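4.2 Shape, seams and handles

The reference bag for this part of the study is a dark navy fabric bag with a boxy body, soft sides, a zip and rope handles. We chose it from the Darley group of samples, which had been put aside in July as too soft for the shelf tests and too stiff to be treated as a sack. Bags of this kind are common in homes and rarely written about. Most of the earlier work we found deals either with rigid cases or with thin shopping bags, and neither helps much with a bag that stands up by itself but sags along the top.

The main measure was standing height, taken from the table to the highest point of the fabric with the handles left out. Each bag was set down, left for 16 seconds and measured. The handles were then lifted, let go and allowed to fall where they liked, and the height was taken again.

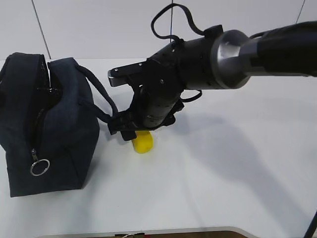 What makes a soft bag stand up when nothing is holding it? Mostly the seams at the corners, with some help from the padding in the side panels, and in our tests the weight of the fabric mattered far less than either.

We had expected otherwise. The Cárdenas samples were made from a heavier cloth than the Darley ones and were plainly harder to crush by hand, yet they lost more height over the waiting time. Their corner seams were single and unfinished. When the corners were stitched over a second time, the loss was smaller, though one bag in the group went on leaning to the left for reasons we did not find. It was kept in the results.

Handles were harder to deal with. A flat webbing handle tends to lie down against the bag and stay there. A rope handle keeps some of the curve it was made with, so it may stand in a loop, fall outwards on to the table or come to rest against the side, and it can do one thing on the left and another on the right. We recorded the resting place of each handle separately under four headings: up, over the top, against the side, and out. A handle that moved during the wait was recorded by where it ended.

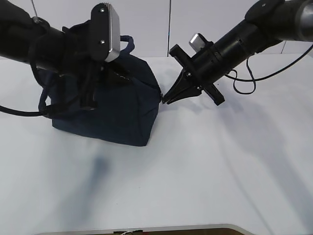
Ginevra Leone disagreed with the four headings when the draft was passed round. In her view "against the side" covers two cases that people treat quite differently at home, a handle that can be picked up with one finger and a handle that has to be pulled free first, and any table that puts them together will make rope look better than it is.

We accept the point and have split that heading in Table 3. The split lowers the score for rope handles on the Ninport bags and leaves the others much as they were. It does not change the order of the groups. The older headings are kept in Table 2 so that the figures can be compared with those in our first report, dated 13/09/2019, where only six bags were used.

The panels themselves need a fuller description. On a padded bag the cloth is drawn in at each seam and pushed out between them, so the surface is a set of shallow mounds with creases where they meet. The cloth is heathered, blue with lighter flecks, and the mottling hides small creases well enough that we stopped trying to count them by eye. Where piping runs along the edge of a panel it gives a clear line to measure from, and we used it wherever there was any. The darker band of ribbed fabric was treated as a panel of its own.

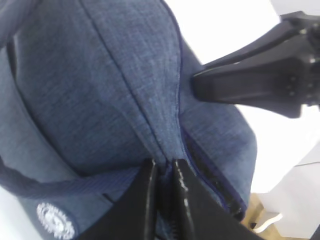 Measurements taken across a seam were less steady than those taken inside a panel. The difference was small on new bags and larger on bags that had been through the folding test, in which each bag is pressed flat and opened again 200 times. After folding, the mounds were lower and the creases tended to return to the same places. We planned a longer run of 1,000 folds for the Grallitz samples but gave it up when two of the zips failed at the lower end — the cloth around them was still sound.

Zips affected standing height as well. A zip running down a soft face works as a weak upright, and it holds that face straighter than the one opposite. The effect is strongest when the zip stops at a cross seam, as it does on the reference bag, and it goes almost completely when the zip is opened past halfway. For this reason all heights in Table 4 are given with the zip position noted.

Figure 6. Reference bag standing upright with its narrow end forward, showing the zip and both handles.
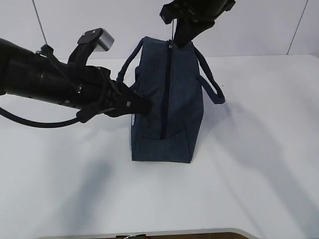

The remaining difficulty is the top edge. On a boxy bag with rounded edges there is no single point where the side ends and the top begins, and two people measuring the same bag did not always choose the same one. We took the last stitch of the corner seam as the limit. On bags where that stitch was hidden under a handle fixing, the lower edge of the fixing was used, and those rows are marked with a star.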